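Trernik Residents Board > Roads and Parking > The old hill road, are they ever going to resurface it?

lesego_e
Posted in October, 7:40 am
Morning, neighbors. I know this comes up every year, but I drove the hill road with my mother in the passenger seat and she held on to the door handle the whole way, so I'm starting it again. Does anybody have news on the resurfacing? The last I heard, Tiongson had the contract and was waiting on drainage work. I've lived here 23 years and I can remember that road when you could roll a marble down it (my brother and I did, and lost a good many marbles).

wallgarden
Posted 8:15 am
It isn't that bad, Lesego! I cycle it most mornings and there are plenty of worse roads on the Mevden side. If they smooth it out, people are going to fly down there. I'd spend the money on the footpath first and leave the asphalt alone for a couple more years.

Ayanda Oosthuizen
Posted 9:02 am
I love you dearly, wallgarden, but you ride a mountain bike with tires as fat as my arm. Try it in my little hatchback with a cake on the back seat.
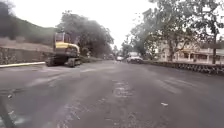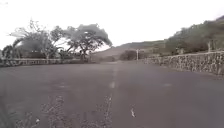
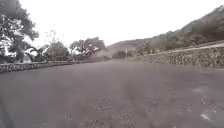
My worry is mostly the stretch where the surface is giving out, and what the next rainy season will do to it. Water gets into any little opening and then you have a pothole before you know it, and we all remember the year of the potholes. Look at the long crack in the second one, with weeds growing right in it along the center line, and what's left of the paint gone to flecks. I paid 1193 for a new wheel and suspension work after that year, and I was told by the garage that I'd gotten off lightly. So I do feel strongly about it, and I'm sorry if I go on.

wallgarden
Posted 9:20 am
You never go on, Ayanda. All right, the crack is worse than I remembered, I'll give you that. I still say paint the center line and fill the crack and be done. A full resurfacing means closing the road, and then everyone goes the long way past the school.

pete_on_the_bend
Posted 10:11 am
There's an excavator up there in the first one, so maybe somebody has started on something? I wouldn't get my hopes up over one machine, though. My bet is the drainage. I asked at the Wamovus office in the spring and the lady was very kind and gave me a reference number, 3643, and I haven't heard a word since.

lesego_e
Posted 10:34 am
Pete, thank you, I'm going to quote that number when I call. And those stone walls still look handsome, don't they? My grandfather always said the walls would outlast the road. I just hope whoever does the work leaves them be.

wallgarden
Posted 10:50 am
Now there we agree completely. Touch the walls and I'll be up there with a folding chair and a thermos.

Ayanda Oosthuizen
Posted 12:26 pm
I'll bring the cake, if it survives the drive. Lesego, would you post what they tell you? The old petition had 199 names on it and I still have it in a drawer somewhere, under the takeout menus, so if they need a nudge I can dig it out tonight.

lesego_e
Posted 4:05 pm
On hold for ages, then got a very nice young man who found the reference but couldn't say if it was drainage or resurfacing. He's going to call me back. Ayanda, dig out the petition.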